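4.2 Shelf labels and search behavior

The second part of the study looked at how readers move between category pages and the search box in the Clelta reading app. Earlier work by Gilbert and Boychuk treated the two as separate habits. Our logs do not support that split. Most of the 549 readers in the sample used both within a single visit, and many opened a category page only after a search had returned too few titles.

The app sorted its catalog into 19 top-level shelves at the start of the trial. Masson and Coste merged the smallest of these, which left 12. Titles kept their old labels in the database, so a reader who typed the name of a dropped shelf still got results. The publisher feed from Jollbridge used its own subject codes, and these were mapped by hand to the new shelves. Where a title fit two shelves it was placed in both. Cookbooks with long travel chapters were the usual case, along with illustrated history for younger readers.

Readers on the shorter list opened fewer shelves per visit but stayed longer on each one. We saw no change in the number of samples downloaded. Sales are not reported, as the store did not release them for the trial period. Readers who had used the app before January tended to go back to shelves they already knew, even when the name had changed - Sun found the same in the Kravchuk data, with a smaller catalog and older readers.

One limit should be noted. The shelf order was fixed, with fiction first, and we can't separate the effect of position from that of the label. A follow-up with seven shelves in random order is planned on the Tronholm platform.

Figure 3. Black gripper reaching into an open desktop computer chassis.
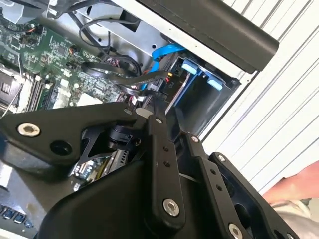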